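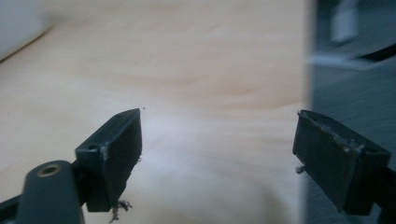 When does the Isholm Ridge Trail open to backpackers?

The full route opens on April 10, 2021, at 8 a.m., with access from the Minbridge and Mastedholm trailheads.

MINBRIDGE – The Waweru Trails Association announces the opening of the Isholm Ridge Trail, a marked hiking route between Minbridge and Mastedholm. The trail follows the east side of the ridge and passes two small lakes before dropping to the Mastedholm valley. Most hikers should plan on 3 days for the full trip.

Final work on the upper section was finished in February. Crews placed 158 new trail markers and rebuilt the footbridge below the second lake, where high water had closed the old crossing to hikers each spring.

Overnight permits are required at all lakeside camps. The Association will issue no more than 80 permits per night during the opening season. Day hikers do not need a permit but are asked to sign the register at either trailhead. Campfires are not allowed above the first lake. Dogs must be kept on a leash.

Snow may remain on north-facing slopes into early summer. Hikers leaving the marked route should carry a map and compass and be prepared for sudden changes in weather.

Permits may be requested by mail or in person at the Association's office, 309 Station Road, Minbridge. Trail maps are available at the same address.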